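3.2 Sorting habits in shared kitchens

The second part of the study was done in the town of Seixas, in households where the kitchen is used by more than one family. We wanted to know how people decide the place of an object when no written rule exists. In the earlier survey in Puvance the answers were short, and many persons only said that things go "where they always go". For this reason we changed the questionnaire and asked first about the last object which the person had put away, and only after this about the general habit.
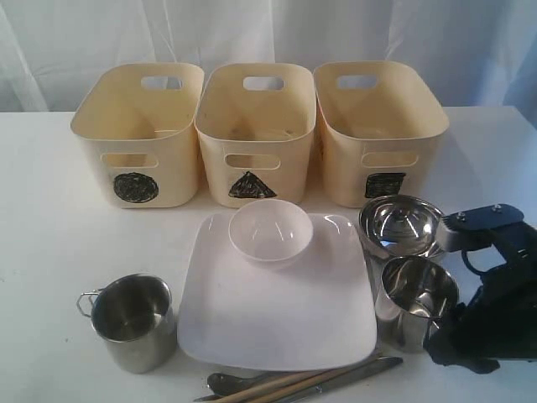 The interviews were held in the home of the participant, always in the kitchen. Each interview had 7 open questions and was recorded with permission. In January we repeated 4 of the questions by telephone, to see if the answers stay the same after the holidays, when many guests come and the usual order of the kitchen is disturbed. The wording was kept the same, but the participants were not told which answers they gave the first time.

Labels were a frequent subject in the answers. Households with small children, or with members who read different languages, preferred a simple shape over a word. Participants explained that a shape can be learned in one day and does not need translation. On the other hand, older participants often found shapes too general. They asked what a circle should mean, and in two homes the family had stopped using the marks and returned to memory.

Cups were the most disputed object. They are used many times in a day by the same person, and so they often stay out between one use and the next. Several participants did not consider this as disorder.

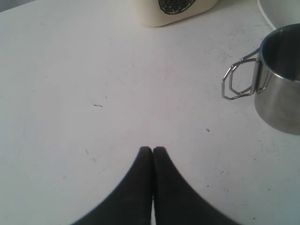 Figure 5. Stainless steel cup standing on a white tabletop.

We coded such answers as "resting place", separate from "storage place". The difference was not in our first coding plan. It was added when both coders noticed, independently, that people used different verbs for the two cases. An object is "left" at its resting place but "put" in its storage place.

The question of containers received less attention from participants than we expected. Most of them keep the containers they already have, and few had bought new ones for sorting. When we asked what makes a container good, the common answer was that it can be carried with one hand to the table and back. Price was mentioned rarely. 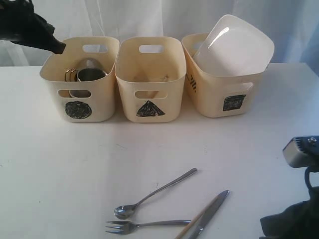
3.3 Comparison with Dristance

The Dristance data were collected with the older questionnaire, so only a limited comparison is possible. In both towns the person who cooks is also the person who decides the storage places. In Dristance, however, this person is more often asked for help in finding things, and the participants described it as a burden.
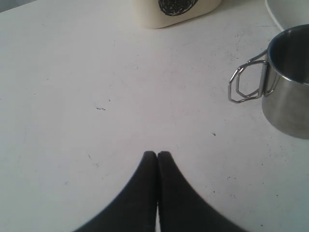

We also compared the length of the answers. Answers below 1000 characters were treated as short and were read together by both coders. Short answers in Dristance were mainly about plates and pans, while in Seixas they were about food. We have no full explanation for this result. It may come from the season, or from the order of the questions, which was different in the older version.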